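Valard Guide Unit
12/05/2021
By Rongrong Jin

The Valard is a floor-standing guide unit for museums, libraries and council service centres. It greets visitors, answers set questions by voice and leads people to a chosen room or counter. It is built by Gulach and supplied with the Curmont scheduling software, which runs on any current desktop browser.

The base has two drive wheels and a rear castor. It will cross door sills and cable covers up to 11 mm high, but it is not rated for ramps or outdoor use. Floor plans are loaded as PDF or DXF files and then corrected by walking the unit through the building once in mapping mode. A change to the floor plan does not require a new walk-through unless walls have moved.

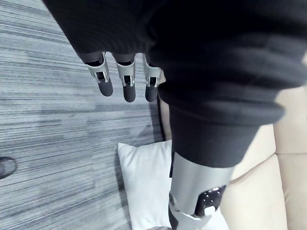

Covers and outer surfaces are the parts that need most attention in a public building. The body shell is painted aluminium and can be wiped with a neutral cleaner. Fabric needs different treatment. Where a limb is wrapped in a black fabric-like covering with the fingers left exposed below the hem, as here, keep sprays away from the finger joints and apply the cleaner to a cloth first.

Speech is handled on the unit, so a network fault will not stop it answering. Three languages can be active at a time, and the visitor selects one by voice or on the chest screen. The standard answer set holds 357 entries. Staff can edit these in Curmont, preview the spoken result and set a start and end date for each. 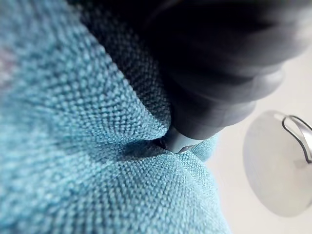 Edited entries are sent to the unit overnight while it is on the charger. Urgent changes can be pushed during opening hours, though the unit will pause for roughly 2 minutes while it reloads.

Warranty is three years on the base and two years on the battery. Units ordered before the end of March are covered under the earlier terms. For site assessments and spare parts, contact Babatunde Aliyu at the Gulach service desk and quote the serial number on the charging plate.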